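Call for Participants: Working Alongside Service Robots at Skivia Residence

Posted 07/12/2018

Griltden Facility Services invites current employees and outside applicants to take part in a paid study of automated housekeeping at Skivia Residence, our furnished apartment property in Vurnetau. The study looks at how the workday of room attendants, pantry staff and shift leads changes when part of the routine is assigned to a machine. It is conducted with Rieger, which supplies the equipment and the on-site technicians.

Background

Skivia has 21 apartments in the study. Until June, each was prepared by one attendant working from a paper checklist. Under the present arrangement the robot is assigned certain handling tasks, among them packaged goods and bathroom towels, and the attendant inspects the apartment, corrects what needs correcting and signs it off. Bed making, deep cleaning and all contact with residents remain with staff.

Packaged goods are the first station on which participants will be trained. The gripper has soft fingers and closes around the package from the outside, and the attendant is responsible for judging whether an item may be returned to the shelf.

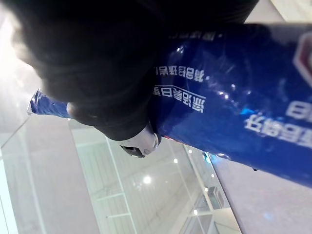
Velimir Babić asked at the June staff meeting whether an attendant who spends the morning checking a machine's work is still paid and graded as an attendant, and who answers for it when a bag is torn. He added that the checking had left him more tired than the lifting ever did.

Both points have been taken into the study. Grade and base pay are protected for every employee who takes part, and damage to goods during an automated task is not entered in any personal record. Fatigue from monitoring work -- as distinct from physical strain -- will be covered in the weekly interview.

What participants will do

Participants work regular shifts for 6 weeks. They prepare apartments with the robot, keep a short log of each time they step in, and attend one interview a week. The second station is the bathroom, where the work includes towels on wall-mounted bars.
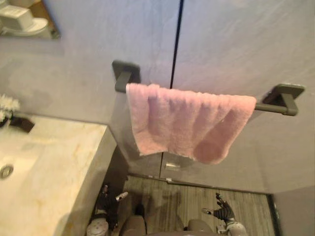 Attendants will record whether they accept the result, adjust it or redo it, and how long they waited before entering the room. Waiting time counts as working time. Participants may stop the robot at any point and are not required to give a reason.

Who may apply

Applicants must be 18 or older and able to stand for most of a shift. Experience in housekeeping, laundry or stockroom work is preferred. No technical background is required. We particularly welcome applicants who have reservations about automation at work.

Compensation

Outside participants receive $2,000 for the full period, paid in two parts. Current employees keep their regular wages and receive an additional $700 on completion. Anyone who withdraws early will be paid for the weeks completed.

How to apply

Send a one-page letter stating your work experience and the shifts you can cover to the Griltden personnel office, marked "Skivia study." Employees should also inform their shift lead -- approval is not needed, but the schedule must be adjusted in advance.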